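Le gobelet en plastique, trois couleurs et pas de couvercle

Dans la cuisine d'Adaeze Oyewole, les verres en verre sont rangés en hauteur et servent peu. Ceux qu'on prend tous les jours restent en bas, à portée d'enfant : des gobelets en plastique de couleur, sans anse, sans motif, sans couvercle. Elle les a achetés en février chez Ravia, une boutique de vaisselle où elle cherchait au départ un plat à gratin.

Le gobelet uni n'a jamais vraiment quitté les placards. On le trouve dans les cantines, les caravanes, les salles de bains. Il passe pour un objet provisoire, qu'on achète pour un anniversaire et qu'on garde ensuite dix ans. Pornthip Nuchit, qui dirige la petite maison Kaewsai, en vend depuis longtemps et n'y voit rien de nostalgique. « Les gens veulent que ça s'empile et que ça ne casse pas. Ensuite, ils choisissent la couleur. »

La forme varie peu d'un fabricant à l'autre. Le corps s'évase vers le haut, ce qui permet l'empilage, et le bord est roulé pour être plus doux à la lèvre. Chez Kaewsai, une pile de 7 gobelets tient dans un placard ordinaire. Au-delà, elle penche. Le catalogue propose une contenance adulte et une contenance enfant, mais la seconde part mieux, y compris dans des foyers sans enfants, où elle sert pour les brosses à dents ou pour doser le riz.

Chez les Oyewole, chacun a sa couleur, et la règle est à peu près respectée. Le rose va à l'aînée, le bleu clair au cadet. Le vert revient à celui qui met la table. On rince après le goûter et on garde le même gobelet jusqu'au soir, ce qui a nettement allégé l'évier.

Côté entretien, l'eau tiède et une éponge douce suffisent. Le côté grattant raye la surface, et les rayures retiennent ensuite le thé et le sirop. Pour une trace de sauce tomate, une nuit avec un peu de bicarbonate donne de bons résultats. Il vaut mieux laisser sécher avant d'empiler, sans quoi deux gobelets se collent et il faut tourner doucement pour les séparer. Le micro-ondes est à éviter, sauf mention contraire sous le fond.

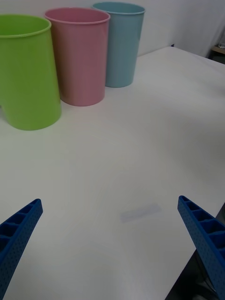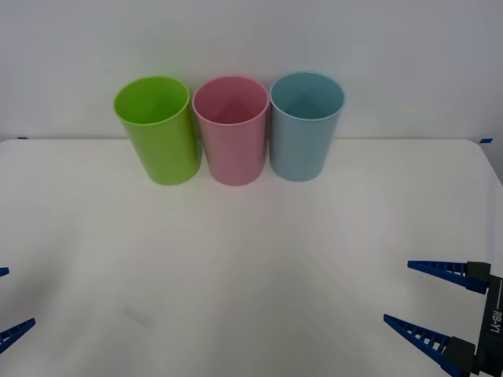

Vert citron, rose et bleu clair : le trio de gobelets, sur plateau blanc.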